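Sorting and Setting Out a Small Table: Cans, a Cup and a Potted Plant
Project report, Wolevau module, second term
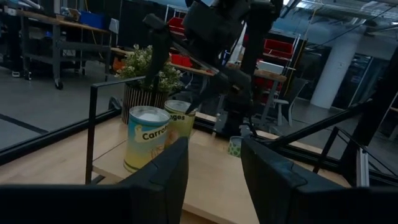
1. Background

The Wolevau module asks each student to take an ordinary household job and study it closely enough that another person could repeat it from the written notes. Most of the suggested jobs were larger than mine. I chose the setting out of a small table with a few everyday things on it: cans, a patterned cup and a potted plant with white flowers in a black-and-white striped pot.

The job sounds too easy to need a report. I chose it after a summer spent stocking shelves at Kassab, a small grocery, where I noticed that the same few items could be put out neatly or badly by the same person on the same day. I wanted to find out what made the difference when the number of things was low and there was plenty of room.

2. Aim

The aim was to find an order of work and a layout that met two conditions. First, every item should be easy to reach from the front of the table. Secondly, the layout should be easy to put back after the items had been moved, by somebody who had only read the instructions.

I did not try to find the fastest method. Time was noted but not used to decide between layouts.

3. The things used

The tabletop is pale wood with the grain running from front to back. This was useful, as the grain gave a natural guide for lining things up without drawing on the surface.

The cans are cylindrical. One has a pale blue-green upper part, a yellowish lower part and a white band with the word "Carrots" and a small cartoon figure like a duck. It is open at the top and has a white rim. The other is yellow-green with a silver rim.

The cup is small, green and white, with a polka-dot design. It was the item most often put down in the wrong place, which I come back to in section 6.

The plant is the tallest thing in the set and the only one that can be harmed by careless handling. It was watered on Wednesday and left alone otherwise.

4. Method

I tried 3 layouts and carried out each one 6 times, which makes 18 runs in total. Before each run everything was taken off the table and the top was wiped with a dry cloth. The items were then put back one at a time from the written instructions.

Layout A was a single row, with all the items side by side.

Layout B had the plant at the front and everything else behind it.

Layout C had the plant at the back, the cans in front of it with one slightly behind the other, and the cup off to the right on its own.

After each run I marked two things on a sheet: whether any item had to be moved to reach another, and whether the finished table matched the plan. I used the free version of a note program called Flukgate to keep the sheets in order, although paper would have done just as well.

5. Results

Layout A matched the plan nearly every time, as a row is simple to describe. The trouble was reaching. With things placed close together, a hand going for one can tended to brush the next.

Layout B was the worst. The leaves and flowers were in the way of everything, and on 2 runs the pot had to be lifted off so that a can could be put down behind it. I would not use this layout again.

Layout C was the best for reaching. Nothing had to be moved on any run. It was slightly harder to put back from the instructions, and there were 3 runs where the back can ended up level with the front one. I counted these as not matching, even though the table was still perfectly usable.

6. Discussion

The main lesson is that the tall item should go down first and at the back. Once the plant is in place, the cans can be set against it by eye. Starting with the cans means guessing how much space the pot will need.

The cup caused more errors than I expected. My first instructions said only "to the right", and this was read in different ways – sometimes beside the cans, sometimes almost at the edge. Changing the wording to "a hand's width to the right of the cans" helped.

The labels also mattered. It is much easier to find the right can when the word is turned to the front. I had not included this in the first set of instructions and added it after the practice runs. The open can should be picked up by its sides, low down, and not by the rim.

7. Problems and limits

The set is small, and the result may not hold for a full cupboard. I also wrote the instructions and marked the results myself, so I may have been kinder to layout C than another person would be.

The Mukari booklet on kitchen storage, which was on the module reading list, deals only with closed shelves. I found little in it that applied to an open tabletop.

8. Final instructions

Wipe the table and let it dry.
Put the plant at the back.
Place the first can in front of the plant with its label facing you.
Place the second can slightly behind the first and to the right, label forward.
Put the cup down a hand's width to the right of the cans.

A further set of runs with 7 items is planned for May, using the same table and the same marking sheet.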